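ikmont-fold: README / data card

Status: PARTIAL. Read the known faults part before you train on any of this.

What it is
Tabletop clips recorded with the Arnis hand-held gripper. One white tabletop, one perforated basket, folded clothes. Small task set, meant as a add-on to the bigger Destine release, same file layout.

Counts
Recorded: 675 clips
Kept: 638
Pulled: the rest, listed in pulled.txt with a short reason each

The fault
Pad on one finger started to let go partway through recording. We caught it late. As the glue gives, the pad shifts under load, so the logged finger opening no longer matches the real gap. Error is up to 5 mm at full squeeze. Open hand reads fine, and that's why the start-of-day check passed every time.

Effects we have seen:
- policy closes, stops short, drops thin cloth
- policy thinks it has the basket wall when it doesn't
- two hard pinches on the bench arm, tripped the force limit, no damage to the arm

From clip 515 on, treat the width column as suspect. Pose and video are ok as far as we know. Earlier clips were spot checked against a gauge block and looked right.

Do not
- use width from clip 515 on as a grasp label
- replay those clips open loop on a real arm. Seriously. Turn the force limit down first if you must
- mix with Destine without the width_ok flag, the loader wont warn you

Workaround
loader option drop_width=true keeps the video and pose and blanks the width. Bashir loader reads the flag too but only the newer version; the old one ignores it and says nothing.

Fix
New pads, screwed plate behind instead of glue only. Check now includes a closed reading on the gauge block, not just open. Pads get looked at between batches: any lifted corner, stop and swap. Re-record of the suspect range planned for August.

Other stuff that is wrong
Lights were low for the whole set, backgrounds come out nearly black. Auto exposure left on. Timestamps are local time. Some basket clips are labeled "bin" in the task field, same thing, will be merged.

Frames from the set

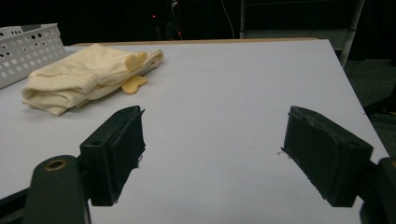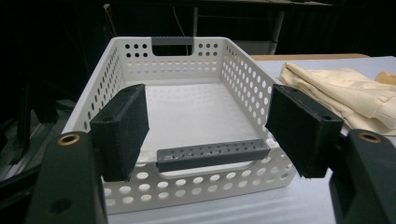 Last updated: May 2024

First one has the left pad with its ragged strip at the lower inner corner, folded cream garment and the yellow hearts on the table. In the second the fingers are at the side walls of the basket. If your own pads have an edge like the first one, do the closed reading before you record any more.

Bug reports go in the tracker, put the clip number in the title pls.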